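June 7, 2023

Rule 14 was finally struck out this afternoon, after a meeting that had been booked for half an hour and used up most of a morning and all the good pens. Rule 14 said the arm must be "supervised at all times by a competent person". Zachary asked who had decided which of us was competent, and the room went very quiet.

So now we have a new Rule 14. One named person per session, name on the whiteboard, hand within reach of the stop button, no phone. If the named person wants the loo, the arm stops. Marisol wanted "comfort break" and I wanted "loo", and the minutes say "leaves the bench for any reason", so we both lost.

I have been writing house rules at Plukcombe since December and I still can't tell a good one until somebody tries to follow it on a bad day. The speed limit is good. You set it to 200 millimetres a second whenever a person is inside the yellow tape, and there is a line in the log that shows if you did. The one about "keeping the work area reasonably tidy" is rubbish and I wrote it myself. Renji's idea of reasonable involves being able to see one corner of the desk. I have rewritten it as "nothing on the bench that isn't on the task sheet", and Renji has asked, with a straight face, whether crumbs need adding to the sheet.

Asuka came over from Stumow with their handbook, which runs to 273 pages and has a foreword. I read the foreword on the bus. It thanks people. I got as far as the chapter on wrist loads and then my stop came, which I took as guidance. She is good company though, and she spotted in two minutes what I'd missed for weeks, that our checklist has you test the stop button after the first run. After! Moved to the top, in capitals.

The biscuit task took up what was left of the day.
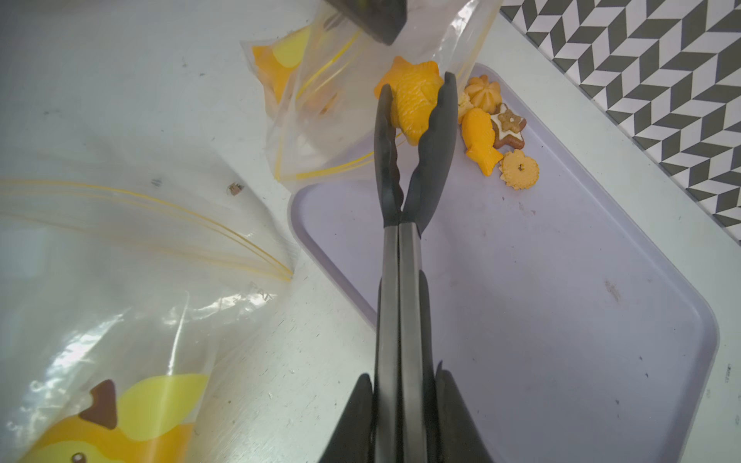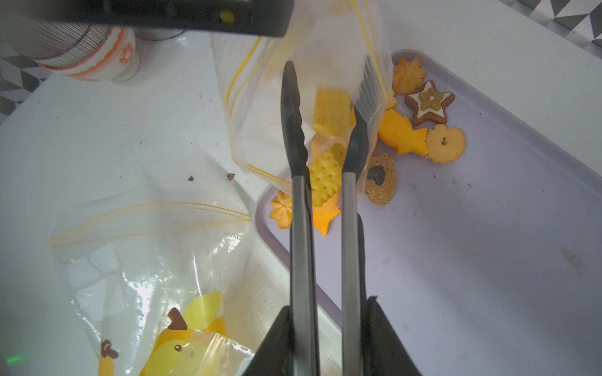
My argument with Kohei is over where a tool ends and the robot begins, and it has been going for a week. He says our grip rules cover whatever touches the object, full stop. I say they were written for fingers that are bolted on, and once the arm is holding a pair of tongs there are two grips to worry about, and the rules only know about one. A fish biscuit held between the tips over the tray is one kind of hold. A zip bag tipped up with its mouth towards the tray is quite another, what with the bag bending wherever it pleases and the things inside having plans of their own. We have a maximum squeeze for solid objects and nothing at all for bags. Kohei wrote "bags??" in the margin of the draft, and I suspect that is going to be my Thursday.

We did agree on one thing. Anything handed to the arm as a tool gets checked by a person before the session, both tips and the part where it's gripped, and the person signs for it. Kohei signed today's sheet so hard the pen went through.

Also to sort: the Keogh risk form still has 8 boxes for "other" and no box for "tool slips". Nekar want their copy of the rules by Friday and want it on one side of paper. I have it down to two sides and a footnote. The footnote is the only part I'm fond of, so I expect it'll have to go.

Home late. Beans on toast, no supervision.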